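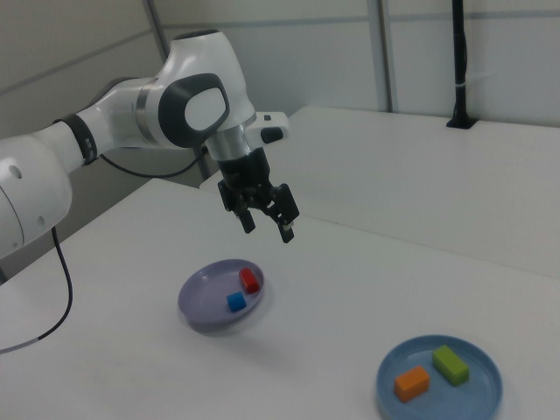 The arm over the sorting table on Friday, with two blocks on the purple plate and two on the blue one.

Cletus is picking things up again

It's been a while since I posted anything from the Stusum workshop, so a quick one for those of you who keep asking how the arm is coming along. It lives! We call it Cletus, it has a corner of the shop to itself now, and as of Friday evening it can sort blocks between plates without me hovering over the stop button the whole time.

If you missed the spring open house, the project is called Takusetti and the goal is pretty modest. We want an arm that can clear and set a small table. Cups and forks come later (much later, if you ask me). For now it's blocks and plates, because blocks don't break when you drop them and I have dropped a lot of them.

The big change this month was the gripper. The old fingers were ones I printed at home and they flexed so badly that anything small just squirted out sideways — I found a block behind the drill press that had been missing since August. The new one is a black parallel-jaw gripper and it closes straight, which makes life so much easier. Bolting it on took one evening. Getting the software to believe it was there took 4 more, and I'd like those evenings back, please.

We also reworked the cable. It used to run down the front of the arm and catch on the wrist every time Cletus turned left, so now it loops out behind and drops over the side of the table. There's a lighter gray sleeve on the lower part of it. I still want a proper clip halfway up, so if you have a spare one in your junk drawer, bring it along.

The blocks come in different sizes, and that's where the fun is. The orange and green ones are big and friendly and Cletus gets them nearly every time. The little blue cube is a menace. If the fingers come down even slightly off center they land on top of it and push, and then the plate goes for a ride across the table. I've tried a slower approach and I've tried opening the jaws wider, and the wider opening helps more, though then you have to watch the rim of the plate. The red one sits somewhere in the middle, difficulty-wise.

Our best streak so far is 5 clean moves in a row. The sixth went on the floor. I cheered for the streak anyway and scared the people at the laser cutter.

Next on the list is teaching it to notice when a plate has shifted, so it stops reaching for where the block used to be. After that I'd love to try a plate with a taller rim, and maybe a spoon if I'm feeling brave. The folks at Dumitrescu, the hardware store on the corner, have promised us a box of odd brackets, and I have plans for at least one of them (the lamp over the bench, you know the one).

Come by on a Friday after work if you want to have a go. The shop door sticks, so push hard. Closed-toe shoes, long hair tied back, and please leave your coffee on the shelf by the sink.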